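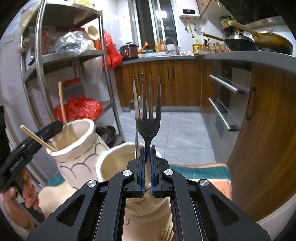
Fork and chopsticks at the table, with the two white vases.

Zidthorpe Shared Suppers – progress report to the Mykhailiuk Fund
September 2, 2025

Hello again! You asked for something shorter than last time, so I'm skipping the background and going straight to how the suppers have been doing since June.

Attendance first, as I know your board looks at that. We served 1,311 meals in the period, and 272 different people signed in at least once. Of those, 123 had never been to one of our suppers before, which made me very happy, as new faces were the thing I was most worried about when we wrote the application. We had been getting the same loyal crowd (I love them, they bring their own containers) and I wasn't sure how to reach anyone else. What seems to have helped was moving the sign from the side door to the bus stop. It cost us almost nothing and I wish I'd done it two years ago.

The money is mostly where we said it would be. Food is a little under budget because Eltico kept its wholesale prices steady on rice, lentils and cooking oil through the summer. Gas is over. The old range eats gas like you wouldn't believe, and we ran it on more evenings than planned. I'd like to move the leftover from the food line over to the gas line if you're fine with that – just send me a yes by email and I'll fix the spreadsheet.

We did lose one supper completely. The walk-in cooler quit overnight and I threw out everything in it, including a whole batch of marinated chicken that I still think about. The repair company came the next morning and replaced a fan motor. The bill is in the attached receipts, under equipment. We put out a jar and people were generous, so only part of it comes out of your grant.

The cooking classes were slower to get going. We promised you six by the end of the summer and we have run 5. The missing one was supposed to be bread, and I canceled it during the heat wave, when the kitchen was already miserable before we'd lit anything. It's back on the list for the fall. The other classes filled up, and the dumpling one had a waiting list long enough that I'd like to run it again. Two people from that class now help with prep before supper, and they fold a lot faster than I do.

I should also be straight with you about the survey. We said we would collect written feedback at every supper, and we haven't. People come in hungry, then they want to talk, then they want to go home, and a sheet of paper doesn't fit anywhere in that. We tried leaving forms on the tables and got them back with gravy on them. For the fall I've cut it down to a single question (what should we cook next?) and I'll ask it at the door while folks are getting their coats on. If your board needs the full form, please tell me soon so I can work something out.

The Uvau neighborhood is the big item for the next stretch. They have a hall with a decent kitchen and a real dishwasher, and they've offered it to us two evenings a month at no rent. I went over to look and the stove works, the floor drains properly and there's parking. What we don't have yet is a second set of big pots, or a way to get them across town that isn't my car. I've put a small request for both on the last page of the budget. The pots are used, from a restaurant that closed, and the seller will hold them until the end of the month.

Still open on my side: the insurance letter for Uvau, the new food handler certificates, and the receipt for the cooler repair with the correct tax line on it. I'll send all of those together when the insurance letter arrives.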